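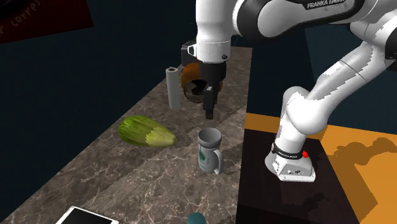 Merle Baxter reckons the mug was never the problem, and told me so in a message at twenty to midnight, when I was still staring at log files with a cold cup of tea. I'd been moaning all evening about handles. Merle's reply was that I should stop looking at the gripper and go and look at what the arm thought the counter was.

Annoyingly, that was good advice.

A bit of background if you've not been following along. I've spent most of the winter on a simulated kitchen I call Pradirside, where a Franka arm has to pick a mug up off the worktop, move it over and set it down again without clouting anything else. It's all in software, so no crockery is harmed, but the whole idea is that the same controller goes onto the real arm at Lindqvist in the spring, and they'd quite like their furniture left alone.

So, February. I set 359 runs going overnight and went to bed feeling smug. In the morning 198 of them had stopped with the same fault, a force limit trip just as the fingers went down. Fine, I thought, it's hitting the rim of the mug. I opened the fingers wider. I made it come down slower. I even swapped in a plainer mug with no logo on it (don't ask me what I thought that would do!) and it still tripped, over and over, in the same spot.

What Merle had spotted from my grumbling was that the trips came at the same height every time, whatever I did to the mug. The arm was pushing into the counter. When I tidied up the worktop model I'd moved the visible surface and left the planner's copy of it 20 mm lower, so as far as the planner knew there was a nice bit of clear air down there. It was trying to shove its fingertips through the marble.

The bit that properly bothered me came later. I went back through the runs that had "passed", and in plenty of them the fingers had scraped the surface too, just not hard enough to set off the limit. I'd been counting those as wins for weeks. On a real bench that's a gouge, or a bent finger, or somebody's hand if they've reached in for the paper towels at the wrong moment.

I wrote it all up for Tiina Peltonen at Lindqvist, rather sheepishly, and she was very nice about it but she's asked for two changes before anything goes near the hardware. The planner and the renderer now read the counter height from one file, and any touch on the worktop counts as a failure, however light. I've also put in a check that refuses to start if the two surfaces don't match, which took me all of ten minutes and I could have done it in November.

The new batch is 2876 runs and it's chugging away as I type. Merle wants to see the contact plots before I so much as mention the success rate, so I'll post those first, probably tomorrow lunchtime if the fan on this poor machine holds out.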